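Rondness

Zimmer 124. Noch zwanzig Minuten, sagt die Frau am Empfang, dann kommt der Nächste. Zwanzig. Garrido nickt, unterschreibt was, geht rein, macht die Tür zu.

Teppich grau. Der Paravent steht noch da, wo er immer stand, beige, geflochten, die kleinen Scharniere. Dahinter hat Tante Undenov früher ihre Mäntel gehabt. Alle nannten sie so, Tante, auch die vom Amt. Jetzt keine Mäntel mehr. Die sind seit September weg.

Der Tisch also. Nur der Tisch, hatte Echevarría am Telefon gesagt. Alles was auf dem Tisch ist, gehört dir, der Rest geht ans Haus. Und vergiss den Brief nicht. Der Brief muss gestempelt sein, sonst zahlen die nicht.

Welcher Brief.

Florencio Garrido setzt sich nicht. Wenn er sich setzt, bleibt er sitzen, das kennt er. Er stellt die Tasche auf den Boden, Reißverschluss auf, und fängt an zu gucken, erst mal nur gucken. Die Cola. Sie hat nie Cola getrunken, nie, sie hat sie für ihn gekauft, jeden Besuch eine, und er hat jedes Mal gesagt, ich trink das nicht mehr, Tante, ich bin vierzig. Und jedes Mal stand wieder eine da. Voll genug für zwei Gläser. Gläser gibts hier keine.

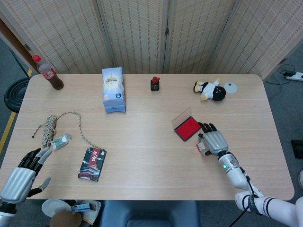

Das Seil zuerst, denkt er. Das Seil ist leicht. Schwarz und creme, zusammengedreht, und ein Ende läuft wieder quer über den halben Tisch, weil sie nie etwas fertig aufgewickelt hat. Das war vom Boot. Die Nullomura, 3 Meter lang, ein Witz von einem Boot, aber sie hat davon geredet wie von einem Dampfer. Wir fahren mit der Nullomura bis nach unten, hat sie gesagt. Nach unten, das war das Meer. Sie sind bis zur Schleuse gekommen. Zweimal.

Er denkt an die Schleuse und verliert bestimmt fünf Minuten.

Weiter. Das Glas mit dem roten Deckel, nicht aufmachen, einfach nicht aufmachen. Die kleine Flasche, weiß und grün, auch rein, egal. Die Puppe. Die Puppe liegt auf der Seite mit ihrem schwarzen Kopf und den gelben Füßen, und er weiß nicht, von wem sie ist. Das ärgert ihn jetzt richtig. Zwölf Jahre kommt er her, alle paar Wochen, und da liegt eine Puppe und er weiß nicht von wem. Von einem Kind? Welches Kind?

Und das Heft natürlich. Ihr Heft, in dem alles steht, nur nicht das, was man sucht. Er blättert. Telefonnummern ohne Namen. Eine Zahl, dreimal unterstrichen, 3,443, und daneben in ihrer spitzen Schrift: Rondness!! Mehr nicht. Er dreht das Heft, als ob das hilft. Rondness. Ein Ort, ein Pferd, eine Creme? Sie hat doch nie gewettet. Oder doch.

Hinten steckt der Brief.

Gefaltet, vierfach, an den Kanten schon weich. 15. Februar 2020. An das Büro Echevarría, ich erkläre hiermit, und so weiter, und so weiter, und dann unten ein Satz, der da sicher nicht hingehört: Der Junge soll die Cola mitnehmen, er tut nur so.

Er liest das einmal. Er liest es nochmal. Draussen auf dem Gang rollt was vorbei, ein Wagen, Geschirr drauf, jemand lacht.

Er tut nur so.

Stempel also. Das Kissen steht offen, rot, sehr rot, sie hat es immer offen stehen lassen und dann geschimpft, dass es austrocknet. Er drückt den Stempel rein, zu fest, dann aufs Papier, zu schief. Ihr Name, die alte Adresse, die mit dem Garten. Der letzte Buchstabe fehlt. Nochmal daneben? Nein — dann denken die, er hats gefälscht. Lassen. Pusten. Trocknen lassen, keine Zeit, trotzdem.

Es klopft. Herr Garrido?

Ja, gleich, sofort.

Tasche. Seil, Glas, Heft, die kleine Flasche. Die Puppe nimmt er auch, oben drauf, damit sie nicht gedrückt wird. Der Reisverschluss geht nicht zu. Er zieht, er flucht leise auf Spanisch, so wie sie es ihm verboten hatte, dann lässt er ihn eben offen. Stempel in die Jackentasche. Das gibt einen Fleck — soll es.

Er ist schon an der Tür, Klinke in der Hand, da dreht er um.

Die Cola ist warm und schmeckt wie damals. Er trinkt im Stehen, aus der Flasche, mit dem Brief unterm Arm, und die Frau vom Empfang steht in der Tür und sagt erstmal nichts.

Wissen Sie, wo Rondness ist, fragt er.

Sie muss überlegen. Fragen Sie mal unten, sagt sie dann, beim Fahrer.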